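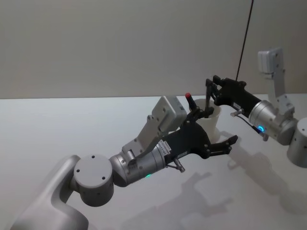 **Two-arm cup handling – parallel vs linkage fingers, what are you all running?**

**annag_c**

Right, I've been going round in circles on this for weeks, so I'm asking people who've done it already. We've got two arms either side of a white table, each with a black gripper and a camera on a bracket over the wrist. The task is cup stuff: one arm steadies the cup, the other puts things in or takes them out. Simple enough until you try it!

I've been comparing the linkage grippers with a pair of Vorton parallel ones I got on loan until the end of April. I did 300 goes with each, same cups, same person driving. The linkage fingers open beautifully wide, so you can come at a cup from a sloppy angle and still get round it. But the fingertips swing as they close, and on a light plastic cup that swing is enough to shove it along before you've got hold of it. The Vortons close dead straight and the cup stays put, but the bodies are so chunky that two of them over one cup is a traffic jam.

So, two questions. Has anyone gone mixed, one of each? And where do you put your wrist cameras? I'm fairly sure half my trouble is that the driver can't see the rim.

**pgokce**

We went mixed last year and I'd do it again tomorrow. Straight-closing one on the holding arm, linkage one on the arm doing the fiddly work. The holder doesn't need to be slim, it just needs to grab and stay there.

Only pain is that the two of them want different force settings and our controller (a Tranus, the older box) keeps one profile for both arms. I ended up writing a little script that swaps it over at the start of each run. Happy to share, it's ugly.

**zervas_fan**

Going to disagree with Perihan. Mixed grippers means two sets of spares, two calibrations, and a policy that learns left and right are different animals. If you ever want to swap the roles over you're back to square one. Stick with the matched pair and fix the fingertips.

The swing is a known quantity. Start your close a bit higher and let the tips come down into it. Took me an afternoon to get the hang of and now I don't even think about it.

**annag_c**

@zervas_fan I did try closing from higher up, and it's fine on the near side. With the second arm already hovering over the rim there isn't the room. Last time I knocked the other gripper's fingertip and had to re-zero the lot.

@pgokce yes please to the ugly script!

**liliana_g**

Can I ask about the cup? If it's one of those thin see-through-ish ones, the gripper might not be your problem. We swapped to a heavier Plastero tumbler for the first rounds of training, then moved the drivers back on to the light ones once they'd settled. Drops went from 30 in a session to 6, same grippers, same everything.

On cameras: ours were mounted high on the bracket and tilted forward, and the fingers hid the rim every time the gripper was wide open. Tipping them back a touch helped. It costs you a bit of the view near the fingertips, so it's swings and roundabouts.

**zervas_fan**

Training on a heavy cup when the job is a light cup seems backwards to me, but fine, if it got you there.

**liliana_g**

It's for the people, not the model! None of the tumbler runs go in the training set.

**zervas_fan**

Ah. Fair enough, I take that back.

**hatice_g**

Coming at this from the camera side as that's my bit. I wouldn't lean on the wrist views alone for two arms over one cup. Whichever arm is holding, its own camera mostly sees its own fingers. We use the head camera for the approach and only look at the wrist ones for the last bit.

Also, annag, check your shadows. On a white table with light from overhead you get a big dark gripper shape that creeps towards the cup before the real one does, and our depth went funny right there. We put a softer lamp off to one side and the dropouts nearly went away.

And tidy the cable by the wrist connector if yours bows out like ours did. Ours snagged 4 times before I gave in and clipped it down.

**annag_c**

Shadows! I hadn't even thought of that. There's an open-gripper shape on our table, now I come to look at it.

Plan for this week then: matched pair back on, cameras tipped back, lamp moved, heavier cup for warm-up only. If it's still shoving the cup about after that I'll do the mixed set-up before the Vortons have to go back.

**pgokce**

Script's in your messages. Change the port number at the top or it'll talk to the wrong arm.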